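# Chapter 3: Boards, Blocks and Sorting Work

**Before you start.** Read this bit first, then skim the tables at the back. You need a flat board, a bench, a handful of blocks. Pencil. Tape measure. That's it for the first 2 sections.

Most of the course so far has been about wood as *stock*: lengths, widths, what the yard charges. Now we put it to use. A work board is the plainest thing a shop makes and it teaches nearly everything. Glue lines, grain direction, end grain, flatness. If your board rocks, every job you do on it rocks too.

## 3.1 Why a glued-up board

Wide single planks cup. Narrow planks cup less. So we glue narrow ones edge to edge and get a wide surface that stays put. Mostly.

Look for the seams. On pale wood they can be hard to find, and one seam may show a lot more than its neighbor on the same board. Not a fault. Depends on how well the grain was matched and how the light falls. Run a fingernail across. If it catches, scrape it. If it doesn't, leave it alone.

Small knots are fine in a work board. Loose knots are not. Press with your thumb.

End grain soaks up finish faster and usualy goes darker. Two thin coats there before you touch the face.

Dirk Harms, who taught this unit at Colthorpe for years, cut his boards 600 mm long and made students measure them anyway. One came out at 612. It went round every class as a warning: measure after glue-up, trim last.

## 3.2 The bench under it

Perforated tops are good. Pegs, clamps, stops, all drop in where you want them. Chips fall through though, so sweep under. The Larnen bench used in our shop exercises has a stop rail; if yours doesn't, a strip of rubber mat under the board does the job.

Check for flat:

- Straightedge along the length
- Straightedge corner to corner, both ways
- Board down, press each corner. Any knock, find the high spot

Do it again Friday. Boards move over a week, more when the heating comes on.

## 3.3 Blocks

Toy blocks are small shape problems. A cube wants six square faces. A cylinder wants a true round and two flat ends, or it won't stand. Prisms are harder: the angles have to add up all the way round, and a small error in each cut shows up as a gap at the last one. Stars, hardest. Leave those for the end of the chapter.

Color goes on after sanding. Break every edge first, paint chips off a sharp corner within days. The Agarwal method (Section 3.6) dips the blocks; brushing is OK for small runs.

## 3.4 Gathering and grouping

Now the exercise. Scatter your blocks over the board, then bring them in to one tight group, faces touching where they can. Sounds like nothing. Try it with one finger, or with the end of a dowel, no picking up.

What you'll notice:

- Flat faces push straight. Rounds wander off
- A block against another block turns before it slides
- Push low. Push high and the tall ones tip
- Rough patches on the board show up right away, everything drags there

Kamran Khosravi wrote the grading sheet for this, its in the Skillilex workbook. Marks for a tight group, marks for nothing knocked over. No marks for speed.

Sketch your finished group from above and label each shape. Keep the sketch, you need it in 3.5. 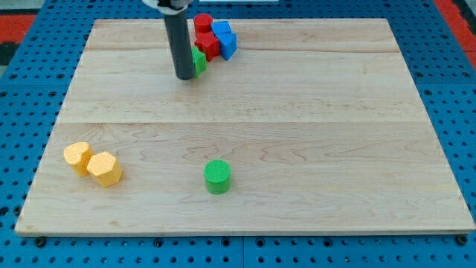 **Fig. 3.1** Red, blue and green blocks grouped on a glued-up board, perforated bench beneath. Note the seam across the middle.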